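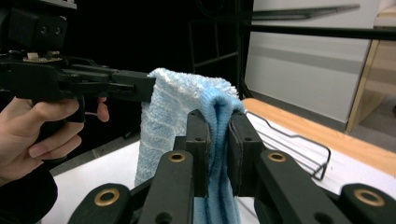

Payment apps should stop paying cashback in scratch cards. I have used Windov for my bills since April, and in that time it has given me 43 cards. Most were coupons for shops I never visit. The cash ones came to 39 rupees in total. A light blue towel with faint white stripes is a small thing to buy, and I would still need to pay for most of one myself after all that scratching.

Hasico does it better. It takes a flat amount off the bill and shows it before you enter your PIN -- no card, no waiting. My last electricity payment was 208 rupees less 7, and the receipt said so.

People tell me the cards are free, so why complain. They cost time, and they push you to make payments you did not need to make. I would take a smaller discount that I can see. Windov already has a good transfer screen and quick support. It should drop the cards and put the money there.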